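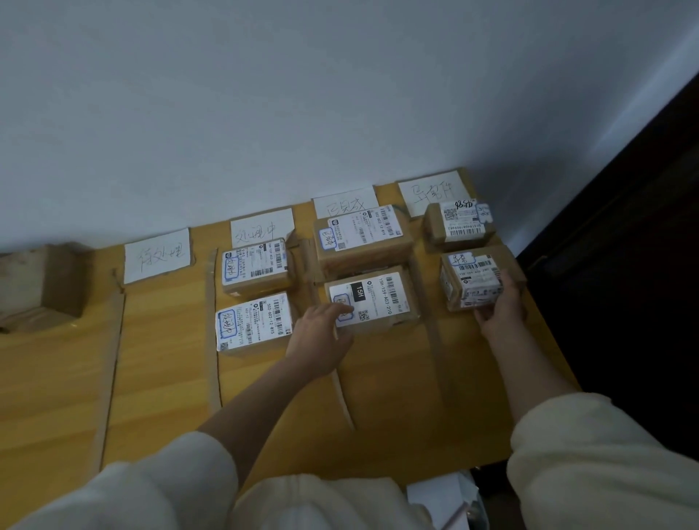 A table divided into sorting columns, with handwritten signs from "to be processed" to "shipped."

3 min read

Enrollment Support Specialist, Voluntary Benefits
Cordeiro Benefits Group, Trerndale office

Cordeiro is hiring an enrollment support specialist for its voluntary benefits team. The team handles accident, critical illness, hospital indemnity and short-term disability plans for employers with up to 300 employees. This is a full-time position, 40 hours a week, and reports to the enrollment manager.

What the job involves

You will set up new employer groups in Floser, our enrollment system, and check each plan's rates and eligibility rules against the carrier's paperwork before the enrollment window opens. During open enrollment you will answer questions from employees by phone and email. After the window closes, you will send election files to carriers and payroll contacts and follow up on rejected records.

You will also help employees find the right claim form and tell them which documents the carrier wants. You will not decide claims or give advice on which plan to buy.

One of our larger accounts, Skanis, runs its enrollment in June. Vacation during that month is limited for everyone on the team.

What we need

Three years of experience in benefits administration, payroll or insurance customer service. Comfort with spreadsheets, including lookups and comparing two files. Clear writing. Spanish is useful but not required.

A state life and health license is not needed on your first day. You will be expected to get one within your first year, and we pay for the course and one exam attempt.

Hours and location

Monday through Friday, 8:30 to 5:00, with a half-hour unpaid lunch. After training, you may work from home up to 3 days a week. A few evening calls come up during open enrollment, and that time is paid.

Benefits include medical, dental and vision coverage, a 401(k) with a match, and the same voluntary plans we offer to clients.

How to apply

Send a resume and a short cover letter to the Trerndale office by Fri 27 January. Please put "Enrollment Support" in the subject line. Interviews are held by video, followed by a short file-checking exercise at the office.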